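Radka Angelovski
27 May 2019

1/ Budget for the gripper work went in this morning. A few people asked how a small outfit plans for this sort of gear, so I'm putting the numbers and the reasoning in one thread. Dollars are Canadian, before tax.

2/ What we're after: a set of hand-held grippers with a camera on each, so people can record picking and placing household things in ordinary rooms. The arm comes later. I've kept the arm in a separate request so one doesn't hold up the other.

3/ Quantity is 8 handhelds. Deisy Cusi wanted more and I wanted fewer. We need 4 in use on any given day. The other half are charging, being fixed, or in the mail between sites.

4/ Two quotes came in. Pernico sells the handheld assembled and calibrated. Womuneo sells a kit and you print the plates and put it together yourself. The kit is a lot cheaper on paper.

5/ Then you add labour. Deisy built one Womuneo kit in March and kept a time sheet. Once her hours were in the spreadsheet the gap between the two quotes was small enough that I stopped arguing for the kit.

6/ We're still buying the kit for spares, mind you. Same bolt pattern on the fingers, so the parts swap over. I checked that with calipers before I put it in writing.

7/ Finger inserts are the line everyone forgets. They're soft, they wear, and they pick up lint and grease. I've budgeted $223 per quarter for inserts and fasteners across the whole set. Last year's budget had zero for this and it came out of my travel.

8/ Storage: $390 for drives. Wide-angle video fills them faster than the sales sheet says. If your centre has a proper server, use that and skip this line. Ours is full.

9/ Cases. Buy hard cases. We shipped one gripper to the Craddock site in a padded envelope to save on freight and I am not going to discuss it further.

10/ Shipping and duty I put in as its own line. The Pernico quote is ex works and the first draft of my budget missed that completely. Read the small print under the total.

11/ What I left out: furniture, props, a mock kitchen. Ravier has a nice one and it cost them a room. We're recording in the rooms we already have, with whatever's on the counter or the sill. Props budget is nil.

12/ That does change what you need from the gripper. Real surfaces are crowded. You want a finger opening that will take a drink bottle and fingers slim enough to get in beside the next thing over. Ask the vendor for the max opening in writing, measured at the tips.

13/ Window light is the other one. Ask for sample footage shot toward a bright window before you order. One of the cameras we looked at went almost black indoors as soon as the sky was in view. We dropped it from the list on that alone.

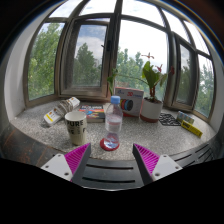
Bottle on the red coaster, cup and plant for neighbours. Magenta inserts on both fingers.

14/ Clear plastic is on our object list for the same reason. If you're planning a trial before you buy, bring a clear bottle, something flat like a book, and something long and thin. A foam cube will make any gripper look good.

15/ Timing. Pernico's lead time runs past the end of our budget year, so I've asked for a deposit now and the balance on delivery. Finance wanted one invoice. We settled on two invoices under one purchase order. Ask early, it took three tries to get the wording right.

16/ Someone asked about leasing. I got a lease price for the arm only. It makes sense if you need it for one season. We need it longer than that, so we'd be paying for it twice over.

17/ Someone else asked who looks after all this once it's bought. Deisy does, and her hours are in the budget as a line of their own. Please don't hide maintenance in somebody's other duties.

18/ Spreadsheet template is available if you want it, with our prices stripped out. Message me and say whether you need the version with the duty tab. I'll post again when the purchase order is signed.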